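How to show a two-arm robot table on an open day

We prepared this page after the open day at our Harkgate workshop on 29 August 2026. It is for other groups who want to let visitors watch two arms working with ordinary things.

1. Choose the table first. Both arms must reach the middle of it, and visitors need to stand where they see the grippers from the side.

2. Mark the table with blue tape before you bring the objects. It is difficult to do later.

3. Mix the objects. Hard blocks are easy to understand, but people stay longer when there is also a plastic bag or some cloth. We keep a list of 83 objects, which we call the Linden list, and take a few from it for each run.

4. Lead the cables along the arms and move each joint slowly to its limit. Look if any cable pulls.

5. Make short runs. Ours were 7 minutes, with 2 minutes for questions.

The table at Harkgate, with the arms and the objects:
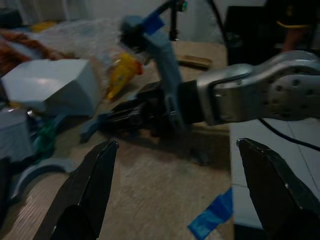
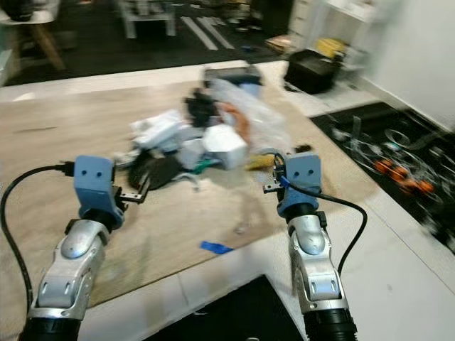
6. Keep one person near the stop button during the whole run. This person should not answer questions.

7. Write down what visitors ask. In February we had only a few notes, now we have some 244 questions, and many are about the price of the grippers. We will put the answers on the Ustex page when they are ready.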